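18th December

Leather dye, second batch of Undell brown. I continued with the small pieces for the Moncrieff order. The first batch came out too red, so I mixed it again with 2 parts of black from Zerora and left it to stand over lunch.

I cut 13 test strips from the shoulder, all from the same hide. Strips 1 to 6 got one coat, the others two coats. The one-coat strips look uneven near the flank side, and I think the wax was not fully removed there. Next time I should clean with the Draltau solution first and wait longer before the dye. The two-coat strips are good, but the color goes on my fingers when I rub them, so they need a sealer.

I weighed the rest of the powder: 129 g. For the full order we need 300 g, so please somebody order more before we close for the holidays. The supplier was slow last February.

The edges I did not burnish yet. The slicker has a small crack and it leaves a line on the leather, I will sand it or make a new one.

To do: sealer test on strips 7 to 9, write the mix on the jar lid.
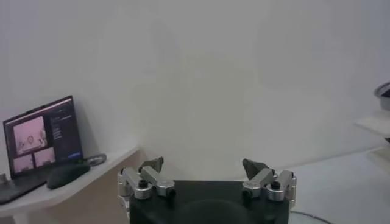 Gripper, open, fingertip pads facing each other.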